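Viorica Coman
@vioricacoman

Thread on folding laundry on the bed. I moved all of it out of the living room in December and I've kept it up, so I'm writing down how I do it. Mostly plain stuff.

The bed is the biggest flat surface in the apartment. The kitchen table seats two and usually has mail on it. The couch is too low and too soft and I end up with a sore back. So everything goes on the bed now.

Order of business: bring the basket in, push the comforter and pillows off onto the chair, smooth the fitted sheet with my forearm. That last part takes a few seconds. If the sheet is bunched up the bottom layer of whatever you're folding bunches up too.

The fitted sheet on there is the pale green-gray one from Mercado. 300 thread count. It creases as soon as you look at it, but it's light enough that I can see lint and stray socks against it. I had a navy set before and lost a lot of black socks that way.

I start with the flat things. Towels, dishcloths, pillowcases. They go fast and they make a base for the rest of the stack.

For towels I lay one out, pull the corners until the edge is straight, then fold it in half, then half again, then in thirds if it's going on the narrow shelf. The pulling is the part I used to skip. My stacks leaned.

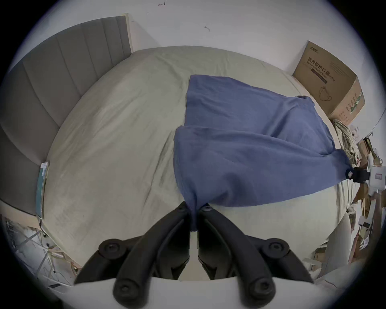 How often do you wash bath towels?
Every three or four uses, and they get hung up spread out in between. Hand towels get changed more often than that.

Back to folding. I keep my phone near the headboard end with a podcast on. One episode is a normal basket. If it's a sheets week it goes into a second one.

Don't stack on the side of the bed you're working from. I did this for years. You lean on the stack, it slides, you start over. Stack goes on the far side or at the foot.

A few people have written to me about fabric softener. I stopped using it on towels. Mine feel a little rougher and they dry me off faster, which I'm fine with. I still put a small amount in with sweaters.

T-shirts are next. I was taught the version where you pinch at the shoulder and the middle and flip it over, and it's quick when it works. I get it right about half the time, so I went back to the slow way.

Slow way: face down, smooth the body out, fold one side in to the middle with the sleeve turned back on itself, same on the other side, then up from the hem. Then I fold it once more so it stands up in the drawer.

The sleeves are where it goes wrong for me. One always flips up when I'm not looking and gets folded in crooked, and then there's a lump. I run a hand over the whole thing before I make the first fold.

Hold both sides of the hem and pull before you fold. Cotton that came out of the dryer a bit late will have creases set in it and a good pull gets most of the small ones. The big diagonal ones need the iron or a hanger in the bathroom while somebody showers.

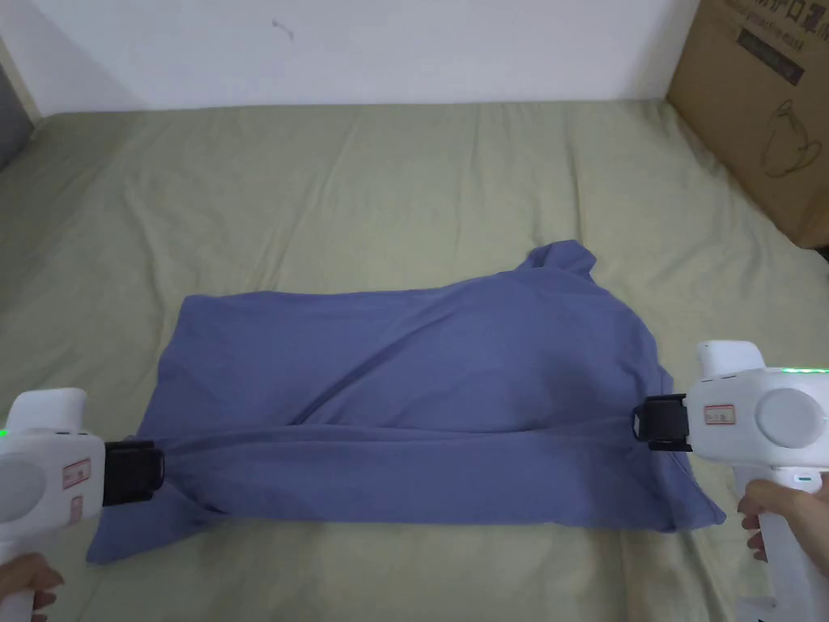
Blue-gray cotton, hem pulled straight, plenty of wrinkles still to go.

I don't iron T-shirts. I'll iron a shirt with a collar and that's where I stop.

Drawers: I have the Ometti dresser, the low wide one. The drawers are shallow, so shirts folded to stand on edge have to be short. I measured one against my hand and I fold everything to that. It isn't precise and it works fine.

I paid 200 for the dresser secondhand, and the man selling it threw in a bag of drawer liners I've never opened. They're still in the bottom drawer if anyone in the building wants them.

Someone asked what I do with odd socks. They go in a cloth bag on the closet door. Every couple of months I dump the bag on the bed and match what I can. Whatever is left after that becomes a dust rag.

Sheets. I know there's a proper way to fold a fitted sheet with the corners tucked into each other. I can do it with a double. With a king I run out of arm. I fold it into a rough rectangle and put it inside its own pillowcase, and the set stays together on the shelf.

The pillowcase thing is the best habit I picked up last year. I used to pull out three sheets to find the right one and then refold the other two badly.

On the room in general, because I've been asked. It's a bedroom that also gets used for storage. I'd like it to be only a bedroom. The move into this place went slower than planned and there are still boxes standing around that never found a shelf.

I looked at a new storage bed from Skerano with drawers underneath. 1175 before delivery. That's a lot of money to hide some towels, so I've put it off and I'm working on having less to store first.

What I'm doing now is one corner at a time. The bed gets cleared every laundry day anyway, so when the folding is done I take one thing from the room that doesn't belong there and deal with it before the comforter goes back on.
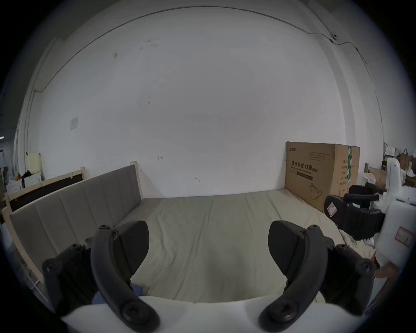 Big cardboard boxes are the slow part. You can't just carry one out. You have to open it, decide, find a place for half of it, and flatten the cardboard. I do one and stop for the day. When I try to do three I end up with three open boxes.

Things I kept in the room on purpose: spare blankets, the sewing kit, the small lamp from Usine that I use for hemming. Those get used in there, so they stay in there.

Things I moved out: the toolbox, a bag of extension cords, winter boots. The boots went to the hall closet and I had to give away a coat to fit them. It was a coat I didn't wear.

Upholstered headboards collect lint, by the way, if you fold next to one. The channels between the panels hold on to it. I go down each channel with the narrow vacuum attachment when I change the sheets. A damp rubber glove also works if you don't want to get the vacuum out.

I do laundry in the evening, after 7 p.m., when the machines downstairs are free. Anything that isn't folded by bedtime has to go back in the basket, and I dislike that enough that I usually finish.

What I haven't solved is hoodies. They're too thick to stand up in the drawer and too many for the hooks. Right now they sit in a pile on the closet shelf – the top one gets worn all week and the bottom one never does.

If you have a hoodie method that fits a shallow drawer, reply with it. I'll try it on the next load.

Also taking opinions on wool dryer balls. I have a pack I haven't opened.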